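Viritano hand capture set: demonstration notes and hire details
Flelby Equipment, Ilthorpe
Page last checked July 25, 2020

We were asked to list the Viritano set several times before we agreed to. Our rule is that nothing goes on these pages until one of us has stood next to it while it was running, so Gönül Akbulut and I went to the maker's open day and stayed for both demonstrations.

What it's sold as: a pair of hand-worn units that record finger movement, so that a person can do a job and a robot arm can be taught from the recording. The brochure says "ready in minutes". Ours took 14, with Selim Soylu from the maker doing the fitting, and he has had a lot more practice than any customer will have.

The first demonstration was picking up small parts and putting them down again. It went well enough, though I'd have liked to choose the parts myself. The second was meant to be hanging light goods on a display stand, a job one of our shop-fitting customers had asked about. Selim stopped it twice to recalibrate. He was open about this, and I'd sooner see it than a polished film, but the sales talk afterwards went on as if it had been a clean run.

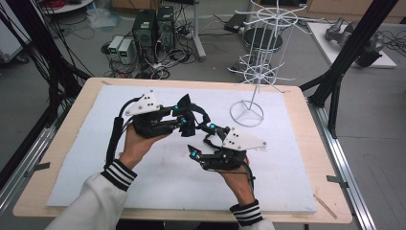
My main doubt is about wear over a full shift. You notice the bulk as soon as the straps are done up, and Gönül had had enough before lunch. The maker quotes 3,093 hours of testing, but when I asked how long any one person had kept the set on, I was told that figure would be sent to me. It hasn't been.

The other doubt is cabling. The units on show were wired. A wireless version was promised for April and didn't turn up, and I wouldn't plan a project round it.

What you get on hire
Left and right units
Cables and power supply
Calibration software, one seat
Two hours of phone help from Alper Özkan in our workshop

Not included: a robot arm, a work table, or anyone to clean up the recordings. Ask about that last one before you order. The Joshi set we also carry is plainer and tracks less, but its files needed far less tidying when we tried it.

Hire is £1,258 a week, minimum 2 weeks, with a deposit. We don't sell the set outright and have no plans to — I'd want to see a year of use first.

If you still want a look, ring the Ilthorpe counter and ask for Gönül. Bring your own parts.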